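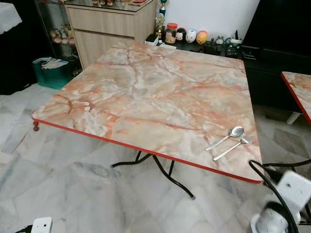

Maëlle Friesen has spent a good part of this year teaching robots to handle a spoon and a fork, and she talks about it the way other people talk about a great vacation.

"People think cutlery is the boring part," she says. "I could talk about forks all afternoon!" (She very nearly does.)

Friesen runs demonstrations for Prernell, a small outfit that collects examples of household tasks by remote control. An operator holds a pair of handles, the robot copies the motion, and the whole thing is saved as one episode. The table-clearing set stood at 1,196 episodes when we spoke in July 2024, and she had recorded 332 of them herself.

She likes to work in ordinary homes, on whatever furniture is there. A folding table with a marble pattern and a red edge is a favorite of hers, with a spoon and a fork lying side by side near the edge. "Shiny metal on a busy pattern – that's a lovely problem. The handles are thin, they're flat on the surface, and they're close together. You go for the fork and you've nudged the spoon before you know it."

So how do you pick up a fork when you can't feel it? Slowly, at first. New operators tend to come straight down and pinch, and she lets them try it that way for a while. Then she shows them how to come in low, close the fingers across the handle and tilt a little before lifting. "Your own hand does that tilt every single day and you've never noticed. I hadn't either! I sat at my kitchen counter with a fork for an hour, just watching my thumb."

Prernell also tried guiding the arm by hand, back in April, using a setup from Stelmakh. Friesen enjoyed it more than she expected. You feel the weight of the arm and the little bump when the fingers touch the table, and she found her motions got smoother. The trouble was that her own arms kept getting in the way of the camera, so for cutlery she went back to the handles.

Does she throw out the bad ones? Some of them. If she drops the fork and walks away, that episode goes. If she drops it and picks it up again, she keeps it. "I love those. A robot that has only seen perfect pickups has no idea what to do after a fumble, and there's always a fumble."

A session with her runs 80 minutes, with 3 breaks, and she is strict about the breaks. Tired operators get jerky, she says, and it shows in the recordings.

Next on her list are teaspoons, which she describes as "forks, but meaner," and she can't wait to start.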